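Robot Handling of Loose Materials
Course notes, unit 7: When the cable gets in the way

Last time we finished up with grip force, and I promised we would spend a session on a fault that has very little to do with the fingers. I'm glad so many of you asked about it, as it is one of my favorites to teach (if one can have a favorite fault!). The task is the one you know from the Relley exercise: an arm working over a patch of sand with small seeds mixed in.

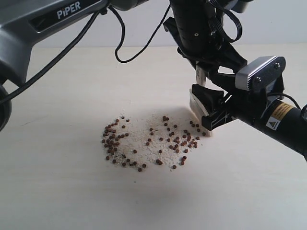
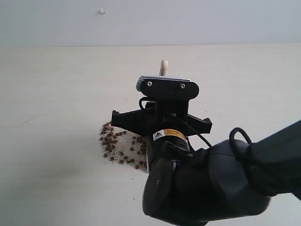
Let me tell you how the fault went. The arm had been running the Relley routine through most of November, and we had logged 3,000 strokes with hardly a complaint. Then the strokes started coming up short. The arm would go toward the sand, slow down a little before the end of its path, and stop with a joint error. We cleared the error, ran it again, and it went along nicely for a while before doing the very same thing.

My first guess was sand in the joint, and I'm a bit embarrassed to say how long I held on to it. We wiped everything down, we checked the bracket screws, we even swapped the finger pads. Then one afternoon we moved the arm by hand with the power off, very slowly, and felt a soft tug at one end of the wrist's turn. A cable tie had crept along the arm, and the loop at the wrist no longer had enough slack for the full turn. The joint was pulling on its own cable, and the controller saw the extra load and did exactly what it should, bless it.

So, a few things to take with you into the lab.

Check the slack at both ends of every joint's travel, and in the odd in-between poses too. A loop that looks generous at the home position can be tight somewhere else.

Power off before you touch a cable. I know you've heard it from me before, and you will hear it again.

Please don't raise the load limit to make an error go away. We tried that on the old Dobre bench some years back, and it cost us a connector and 2 weeks of waiting for a new one.

Write down the pose when the arm stops, along with the error. In our log we had only the error, and with the pose beside it we'd have seen the pattern much sooner.

For next session, read the Siken handout on cable routing (the first half will do) and go through the last 100 lines of the log in the course folder. Mark each stop where you think the wrist was near the end of its turn, and bring your marks along, even if you're unsure of them.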